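4.2 Sorting the small peripherals

Of all the things that pile up in a shared office, the computer mouse turned out to be the one our participants had most to say about. Keyboards stay put on desks, and chargers get claimed quickly enough, but mice drift from room to room and end up together in a heap, and by the time anyone wants one it is hard to say which still belongs to which desk. At the Nindport office, where Yee-man Kwok and Ruben Boersma did the interviews in April, people spoke of the heap with real fondness, and 14 of them told us they had taken a mouse from it at least once without ever meaning to keep it.

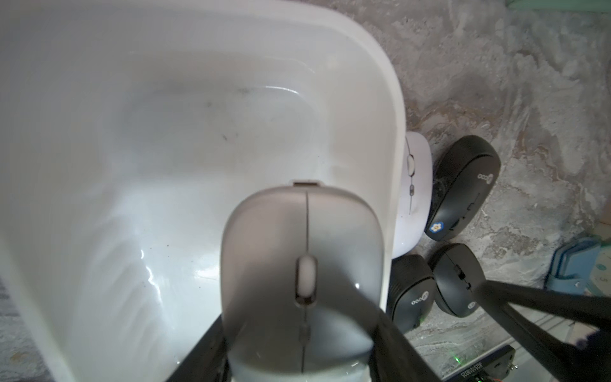 Figure 3. A light gray wireless mouse over the white plastic tray, with other mice on the gray surface beyond the rim.

We had expected people to sort by whether a mouse worked, and a few did begin that way. Most, though, went by looks and by feel - color first, then the shape of the shell under the palm - and only later thought about batteries or missing receivers. Ntombi Sithole, who coded the interviews with us, came to call this "sorting by hand memory," and we have kept her phrase through the rest of the paper.

The tray mattered more than we had guessed, too. Two participants treated it as a place for things already decided, and two others used it as a sort of waiting room, moving a mouse in and out again while they made up their minds. We come back to this difference in Section 5, where the same habit appears with cables.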